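An Afternoon With the People Who Teach Robots to Open Doors

2019-12-29

I got lost twice on the way to the Rernutell open day, and the second time I ended up in the loading bay of a bakery, so I arrived flustered and smelling of cinnamon. The woman at the desk gave me a sticky badge with my name spelled wrong and pointed me at the coffee. Good start!

I'd been wanting to get inside the place since October, when a friend forwarded me the invitation with the subject line "your kind of thing." She was right. I've written about cars, ovens, lawn mowers and one very disappointing electric toothbrush, but I had never stood in a room where people spend their working day showing machines how to do housework. Rernutell shares a low brick building with Plirkholm, a smaller outfit that makes the hand tools, and once a year the two of them unlock the front door and let the neighbors in. They had 102 sign-ups this time, up from 63 the year before, and I think most of them were ahead of me in the line for coffee.

The day started with a talk. I'll be kind about the talk. The slides were in the wrong order and the microphone kept cutting out, but the man giving it clearly loved his subject, and he said one thing I wrote down and underlined. He said a kitchen is harder than a factory. In a factory the part shows up in the same spot every time, facing the same way, and if it doesn't, somebody gets a phone call. In a kitchen there's a mug where the plate was yesterday, the drawer sticks in humid weather, and your nephew has put stickers on the fridge. A robot that is going to be any use at home has to cope with all that without calling anybody.

After that we were split into groups and walked down a long corridor. Somebody had taped arrows to the floor for us, and a little girl in my group insisted on stepping on every one of them (I joined in, I'm not proud).

The first stop was the Plirkholm workshop, where you could pick up a gripper and try it. This was my favorite part of the whole day. The thing they handed me had a pair of jaws at the front, and when I squeezed, they closed. I expected it to feel like those litter pickers you see in parks, and it sort of did, except that I suddenly became terrible at everything. I tried to pick up a spoon and flung it off the bench. I tried a sponge, which went fine, because it's a sponge. Then I tried to turn a page in a magazine and spent what felt like a whole season of my life on it. The woman running the bench told me everyone is bad for the first hour, and that the best person they ever had was a retired piano tuner. I believe it.

You learn pretty quickly how much your own fingers do without asking. When I open a cupboard at home, I hook a finger behind the handle, my wrist turns a little, my elbow swings out of the way, and I'm already looking at the cereal. With a gripper on the end of your arm you have to think about every bit of that. Where do I come in from? Do I pinch the handle or pull from behind it? Where does my other hand go while the door is coming toward me? By the third try I was talking to myself out loud, and so was the man next to me.

Next came the recording rooms, which they call the Anghel rooms after the name of the project. Each one is set up for one type of task. There was one for folding, one for tidying a desk, and one for furniture with doors and drawers, and the last was where our group stayed longest. An operator does the job with the hand-held grippers, and the camera on the tool sees what the jaws see. The recordings then go off to be used for training. The target for a good session is 47 clean runs, and the operator told us she'd rather do them all before lunch, when her shoulders are fresh. She also told us that the most boring run is usually the most useful one, with the same smooth pull each time and no fumbling.

I stood at the back and watched her for a while on the monitor, which shows you the task from the tool's side. It's a strange way to see furniture! A cabinet you'd walk right past in a store suddenly looks as tall as a building. 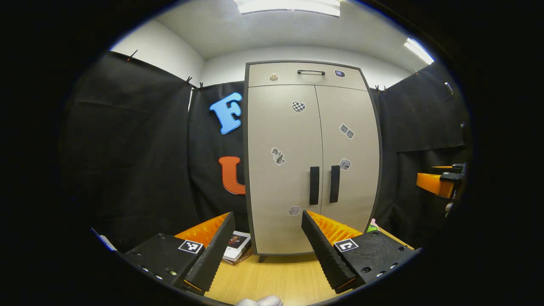 So why put the cameras on the hand tool when you could film a person from across the room? The close view keeps the jaws and the object together, so the recording shows how the approach and the grasp were done, and a robot carrying a similar gripper and camera can learn from much the same view.

I asked about that over the sandwiches and got a longer version with a napkin drawing, which I've kept. I also asked the question everyone asks, about when I can have one in my own kitchen, and got a lot of laughing and a change of subject. Fair enough. Someone from Rallberg, the company that rents out the building, wanted to know if a robot could take over his recycling bins, and he was laughed at too, though I thought it was a decent idea.

The last thing on the program was a live demo with a robot arm and a drawer. It reached out, closed on the handle and stopped. It seemed to think it over. Then it let go, moved a tiny bit to the left, took hold again and pulled, and the drawer slid open, and I swear the whole room cheered as if it had scored a goal. The second attempt missed the handle completely. The engineer shrugged, reset it and said she'd look at the recordings in the morning.

On the way out they gave each of us a pen and a paper bag with two cookies in it. When I got home I opened the cupboard over my sink very slowly, watching my own hand do it, and then I had to do it again because I'd forgotten to take out a glass.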